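"Der Teig wartet nicht auf mich"

Waltraud Wyss bäckt seit ihrer Lehre, erst in einer Dorfbäckerei, später in einer Kantinenküche. Gedämpft hat sie lange nichts. "Bei uns kam alles in den Ofen", sagt sie. "Dampf war das, was man beim Brot für die Kruste brauchte, mehr nicht." Heute gibt sie in Weltholm Kurse für gedämpfte Hefebrötchen, abends, in kleinen Gruppen, und die Warteliste reicht bis in den Herbst.

Angefangen hat es mit einer Kollegin. Dayana Cárdenas arbeitete in derselben Kantine und brachte an einem Freitagsdienst eine Dose mit kalten Brötchen mit, die sie über einem Topf Wasser wieder aufwärmte. Wyss probierte eines und wollte das Rezept haben. "Sie hat mir vier Zutaten auf die Rückseite eines Lieferscheins geschrieben. Mehl, Wasser, Hefe, Zucker. Ich habe gefragt, wo das Salz ist. Sie hat gesagt, probier es erst einmal so."

Die ersten Versuche gingen schief. Die Brötchen fielen zusammen, sobald der Deckel abgenommen wurde, oder sie bekamen eine Haut wie alter Pudding. Wyss führte damals ein Heft, in das sie Mehlsorte, Wassermenge und Gehzeit eintrug. Das Heft hat sie noch. Auf manchen Seiten steht nur ein Wort: Gummi.

Mehl und Wasser

Im Kurs nimmt sie 200 Gramm Weizenmehl für eine kleine Portion, das helle mit wenig Eiweiß. "Mit kräftigem Brotmehl wird es zäh. Man kann es essen, aber es ist dann ein anderes Gebäck." Beim Wasser gibt sie ungern feste Zahlen heraus. Der Teig soll fester sein als ein Brötchenteig für den Ofen und beim Kneten nicht an der Schüssel hängen bleiben. Wer unsicher ist, hält einen Löffel Wasser zurück.

Geknetet wird von Hand, bis die Oberfläche glatt ist. Wyss hat nichts gegen Maschinen, in der Kantine hätte sie ohne sie nicht arbeiten können. "Aber bei so wenig Teig läuft der Haken im Kreis und nimmt nichts mit. Da bin ich mit zwei Händen schneller."

Eliseo Cuevas, der den Kurs im vergangenen Jahr besucht hat und inzwischen beim Vorbereiten hilft, sieht die größte Schwierigkeit beim Formen. "Die Leute drücken die Luft nicht richtig heraus. Sie haben gelernt, dass man mit Hefeteig vorsichtig sein muss. Hier rollt man ihn erst flach aus, sonst bekommt man Blasen unter der Haut." Er zeigt, wie er das Stück zur Mitte faltet, umdreht und unter der hohlen Hand kreisen lässt, bis es rund ist und Spannung hat.

Wann ist der Teig so weit?

Die Frage kommt in jedem Kurs, und Wyss beantwortet sie jedes Mal gleich: Man nimmt ein Stück in die Hand. Es soll sich leichter anfühlen als vorher, und ein Fingerabdruck soll langsam zurückkommen. In einer warmen Küche geht das nach 40 Minuten, im Winter kann es doppelt so lange dauern. "Der Teig wartet nicht auf mich. Wenn er fertig ist, muss das Wasser bereit sein. Ich habe schon Leute beim Kaffee sitzen lassen und bin in die Küche gelaufen."

Montserrat Jaramillo, eine Teilnehmerin aus der Aprilgruppe, hatte bis dahin nur mit Backpulver gearbeitet. Ihr fiel das Warten schwer. "Ich wollte ständig nachsehen. Frau Wyss hat mir dann ein Geschirrtuch über das Blech gelegt und mich zum Abwaschen geschickt."

Topf, Einsatz, Deckel

Beim Gerät ist Wyss nicht streng. Zu Hause benutzt sie einen Bambuskorb, den sie in einen alten Suppentopf hängt. Für Anfänger findet sie einen elektrischen Dampfgarer mit Edelstahltopf und gelochtem Einsatz bequemer, man stellt ihn auf den Tisch und hat den Herd frei. Den Einsatz pinselt sie dünn mit Öl ein oder legt unter jedes Brötchen ein Stück Backpapier. Wichtig ist ihr der Abstand. Die Stücke werden im Dampf größer, und wenn sie aneinanderstoßen, reißt beim Trennen die Haut.

"Vier sind mir in einem kleinen Topf am liebsten", sagt sie. "Die meisten wollen noch ein fünftes in die Mitte setzen. Dann kommt der Dampf schlechter hoch." Den Deckel legt sie mit dem Griff nach oben daneben und stellt den Teller schon vor dem Herausnehmen bereit. Nach dem Abschalten lässt sie den Deckel zunächst geschlossen und hebt ihn dann langsam und schräg an, damit das Kondenswasser nicht auf die Brötchen tropft.
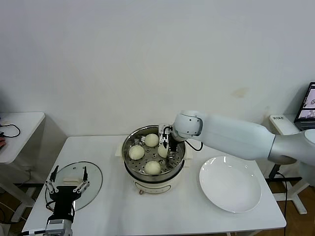 Was übrig bleibt

Gefüllte Brötchen macht Wyss selten. Baltazar Montes, der im Kurs die zweite Arbeitsfläche betreut, hätte gern einen eigenen Abend dafür, mit Schweinefleisch und mit roten Bohnen. Sie ist noch nicht überzeugt. "Wer den Teig ohne Füllung nicht kann, der kann ihn mit Füllung auch nicht. Man merkt es nur später."

Reste friert sie ein, sobald sie ausgekühlt sind, und dämpft sie unaufgetaut noch einmal durch. Am nächsten Morgen isst sie sie aufgeschnitten und in der Pfanne angebraten, mit Butter - ihr Mann nimmt Aprikosenmarmelade dazu. Die Mikrowelle lässt sie gelten, wenn ein feuchtes Tuch darüberliegt und sofort gegessen wird.

Salz gibt sie übrigens inzwischen hinein, eine Prise. Dayana Cárdenas weiß davon und hält es für unnötig.

Der nächste Kurs in Weltholm beginnt am 2026-04-20. Mitzubringen sind eine Schürze und eine Dose mit Deckel.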